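Keeping your backups and passwords in order at home

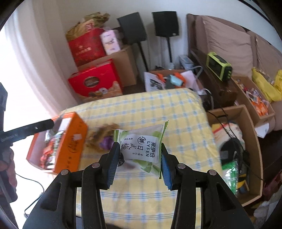
Keep at least 2 copies of anything you would miss, with one of them out of the house. A drive in a desk drawer at work is fine.

Copy photos off the phone on the first Saturday of the month. 1000 pictures will fit easily on a small stick, but sticks do fail, so don't make one your only copy.

Write the recovery codes for your email on paper and put them with the passports - not in the email account itself.

Label drives with the month they were last filled. Mine say things like "October, photos" on masking tape.

Open a few files from the backup now and then. A full drive tells you very little until you try to read it.

Ute Dreßler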